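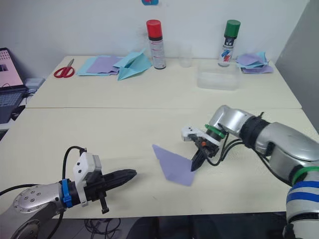
Speaker notes, 9 October 2026
Why your office moved and you still can't find the stapler

Slide 1. Title. Wait for the coffee queue to sit down. Say hello. Do not open with the stapler joke, it died in Dridadis.

Slide 2. Who I am. Keep it to 20 seconds. I plan office moves for small firms. I have been blamed for a missing fish tank, two missing interns and one divorce. Only the fish tank was my fault.

Slide 3. The Gasetti move. A firm on two floors moving to one floor, with fewer walls and more opinions. The inventory came to 853 items, and that was after we stopped listing mugs. Pause here. Someone always asks about the mugs. The mugs get their own slide.

Slide 4. What people pack. They pack what they would be embarrassed to lose and leave what they use every day. At Gasetti the framed certificates went into boxes a fortnight early. The phone chargers were still in the wall when the van pulled away. Ask for a show of hands: who has a drawer at work they haven't opened since March? Put your own hand up, it helps.

Slide 5. Labels. The big lesson. "Misc" is a cry for help and should be treated as one. Gasetti had five boxes marked "Misc" and a sixth marked "Misc (important)". The important one was full of takeaway menus, two of them from places that had closed. Tell them the rule: a label has a room, a desk and a noun. If you can't think of a noun, you're holding rubbish.

Slide 6. Tables. Everyone argues about chairs, and then on the first morning there is nowhere to put anything down. Get the tables in first, before the screens, before the plants, well before the managing director. A bare surface in a new office is worth more than a parking space. Leave this slide up while you drink some water.

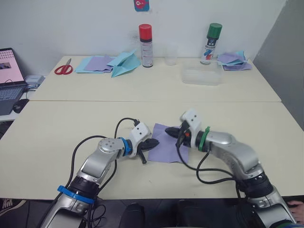
Slide 6: cream-coloured table, lavender cloth laid flat.

Slide 7. Money. The Munuvero quote. They wanted 3,000 for the move and almost 1,000 more for "contingency". I asked what the contingency covered. They said it depended. Let the laugh happen, then give the serious bit: ask for the extras in writing, with the lift, the stairs and the parking each on their own line. We got the second figure down a fair way by owning up to the stairs at the start.

Slide 8. The mugs. There are always more mugs than people. Do not move them. Put them on a windowsill with a sign giving a date, and whatever is left goes to charity. You will receive one furious email. Keep it — mine from the Işık job is framed. (Read out the second paragraph if we're running early. Skip the swearing if there are students in.)

Slide 9. First morning. Someone will say it was better before. Agree with them. Give them a box to unpack.

Slide 10. Questions. If there are none, ask the front row where their stapler is. Handouts are by the door, next to the biscuits. Take the clicker back to reception this time.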